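I got the voice job because the other woman had hiccups. That's the version I tell at parties, anyway, and it's near enough true. There were two of us left outside the studio at Plasport, which is a very grand name for four rooms over a tile shop, and she went in first and came out again looking furious, still going hic, hic, all the way down the stairs.

So in I went. "Name?" said the man behind the glass.

"Ebise Nigatu."

"And you're reading for the badger."

I wasn't. I'd been sent the pages for Araya, the moon princess, and I'd been practising her in the bath for a week (my neighbour had started knocking on the wall at the sad bits). But I'd been an actress for seven years by then and I'd worked for maybe thirty days of it, so I said yes, of course, the badger, lovely.

If you've got children you'll know the programme. If you haven't, it was called Clakitz and it was set in a junkyard on the moon, and the badger was meant to turn up in one episode, shout at a wheelbarrow and leave. I gave him my uncle's voice. My uncle drove a bus and had a way of saying "Well, now" that could empty a room, and I said it to that wheelbarrow with everything I had. The man behind the glass put his head down on the desk. I thought I'd upset him. He was laughing!

They kept me for 93 episodes.

I should say that nobody has ever stopped me in the street, not once, and for a long time I told myself I liked it that way. You do your shopping, you get the bus, you hear a small boy behind you growl "Well, now" at his sister and you look out of the window and say nothing at all. It's a funny sort of fame. It's like being a very well-known smell.

Then last June my agent rang, all breathless, and said Preretti wanted me. Preretti made proper films. People cried in them, in kitchens, with the tap running. I'd written to them every spring since drama school and I had a folder of their very polite replies.

"Is it a big part?" I said.

"It's a mother. She's in it all the way through."

I sat down on the stairs with my coat still on. "And do they know about the badger?"

There was a bit of a pause. "They haven't mentioned the badger," she said.

The audition was in a church hall with a heater that ticked. Three people sat behind a trestle table, and the director was younger than my boots. I had five pages, a scene where the mother finds her son's school shoes in the shed and decides not to ask him about it. I knew it backwards. I'd done it for my sister and she'd had to go and stand in the garden.

I got as far as the shoes. I picked them up (there weren't any shoes, I picked up air) and I took a breath, and I looked across at the shed door where the boy would be standing, and out it came.

"Well, now." 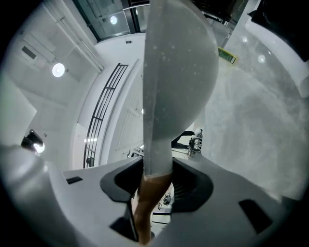 It wasn't in the script. It was just there in my mouth, the way your own front door key is just there in your hand. And it wasn't even funny, that was the odd thing, I'd said it quite softly. I said it the way my uncle did the night my dad went into hospital, when he came in and found the two of us still up.

I went on to the end. The heater ticked. The director had her hand flat over her mouth, and the man next to her was writing something down and going over it again and again with his pen.

"Sorry," she said, "can I ask you something? It's going to sound mad."

"Go on."

"Are you the badger?"

I've thought since about all the clever things I could have said. I had a whole speech, years old, about range. What I did was put the invisible shoes down, side by side, very neatly, and tell her yes.

"My little brother had you on his lunchbox," she said, and then she asked whether I'd mind doing it again from the top, with the "Well, now" left in.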